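3.2 Table surfaces and reported portion size

Households in the Jistwood sample differed widely in where they ate and what they ate from.
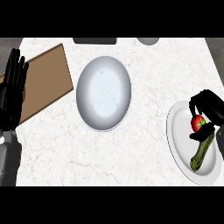 Figure 2. A metallic-looking bowl on a white marble-patterned tabletop (computer rendering).

Of the 226 households that returned a food diary, 113 ate their evening meal at a kitchen table on most days. The rest used a counter, a coffee table or a desk. We had expected the place of eating to matter less than the size of the dish, and for breakfast this was the case. At the evening meal the two were hard to separate. People who ate at a counter also tended to serve themselves straight from the stove, and few of them used a serving bowl at all.

Portion size was recorded in the diary by the person who did the serving. Ashby's earlier work in Pruitt used a kitchen scale for the same purpose, and we kept her wording for the written instructions so that the two sets of answers could be compared. The diaries gave 544 usable entries for the evening meal. Entries were dropped when the dish was not named or when the meal had been eaten away from home. We did not drop entries for leftovers, although Ashby did, and this explains part of the difference between her averages and ours.

Second helpings were a problem. The diary had a single line for each dish, and some people added the second helping to the first while others wrote it in the margin. Where the margin note gave an amount, we added it. Where it said only "more" or "a bit extra," we left the first figure as it stood. The totals for soup and rice are therefore likely to be low.

Nine households switched to smaller dishes during July for reasons of their own. Their entries are kept in the main table but left out of the comparison in Section 3.3, which looks only at households that used the same dishes for the whole period.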